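Loltora Tabletop Sorting Cell
Order no. 2577

The Loltora is a small robot cell for schools, training rooms and laboratories. It is delivered with the arm, the perforated platform, one work board and a set of shape blocks. The cell sorts the blocks by color or by shape, and the program can be changed by the operator without writing code.

You can see the cell working at our open day in Skonstead in January. Doors are open from 10 in the morning. Jelle Meijer will run the demonstration and afterwards visitors may try the cell by themselves. Each demonstration takes 29 minutes, and there are two in the morning and two after lunch. 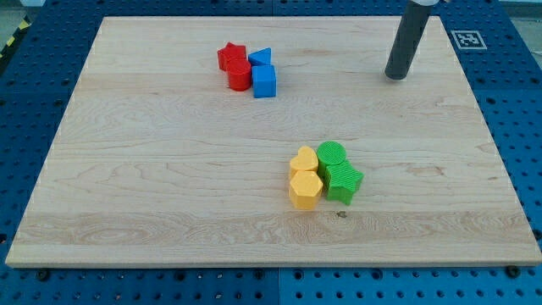
For groups from schools we ask to write us before, so that we can keep places near the platform. Yoshinori Furukawa from our partner Arai will be present the whole day and answers questions about the control software, also in Japanese.

What you can try during the visit:
Grouping the blocks by color
Teaching a new position by hand
Changing the speed of the arm
Printing your own block shapes with the Plamell files

The Plamell files are included in the price. They contain 167 shapes, and most 3D printers can make them with the normal settings. Please keep the blocks dry and do not paint them.

The platform must stand on a flat table. Fixing screws are in the box, the tool for them is not. Warranty is 2 years for the arm and the platform. Blocks and board are wearing parts and can be ordered separately.

Price and delivery time on request. Visitors of the open day can also order directly at the desk.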